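Saturday, June 10, 2017

Shared profiles are a bad deal and I wish the streaming apps would stop pretending otherwise. Quick rant, writing this on the train.

We have one Fosuneo account between four of us. One password, one watch list, one "picked for you" row that thinks we are all the same tired person. Po-yen Cheung watches nothing but cooking finals. I get cooking finals. Every night.

Yes, you can make seperate profiles. But the app opens on whoever used it last, and on the telly it takes six clicks to switch. So we don't. Who would?
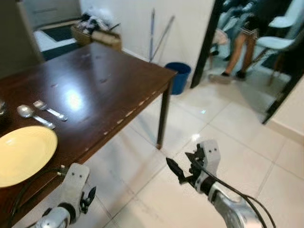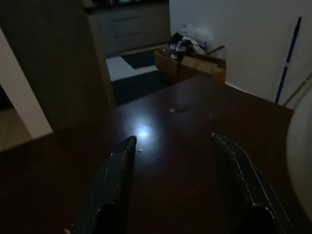
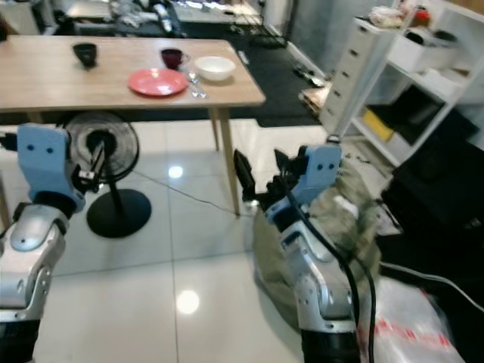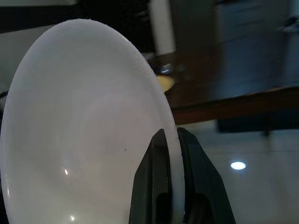

Then there's the history. 239 titles in ours, and no way to clear them in one go – you have to delete each one, wait for the little spinner, confirm. Tin-yau Yip gave up after 100. Fair enough.

Gemell gets this right, more or less. Asks who's watching, every time, one tap. Slightly annoying and I'd still take it. Fosuneo had a request for the same thing on thier forum last October, 438 votes, reply from staff was "noted". Noted!

Put the picker on the front screen. Let people wipe the history. Not asking for the moon here – and stop putting the price up untill it's done.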